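# Slats, dishes and one green cactus

Welcome to the little gallery for our color sorting table, which has kept us happily busy since February. It's a simple setup – pink dishes, green dishes, small sticks and a pale wooden rack to stand things on – and I've grown fonder of it than I expected to!
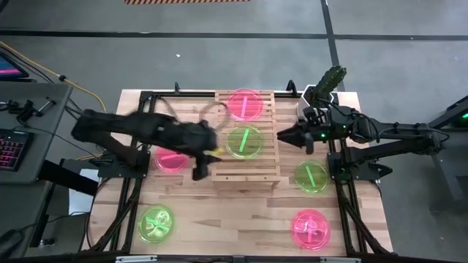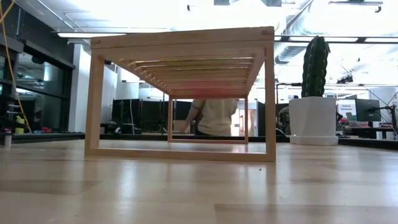 *Hugo Gaillard*

**First picture.** Three pink dishes and three green ones, with one of each up on the slats. I do like how brightly they glow against the light wood.

**Second picture.** Down low, looking through the rack from end to end, with a bit of color caught under the slats. The cactus is in its white faceted pot on the right, and I think it earns its place (Benedikt Leitner would gladly have two).

More from the Millet table will go up on this page as I get to them.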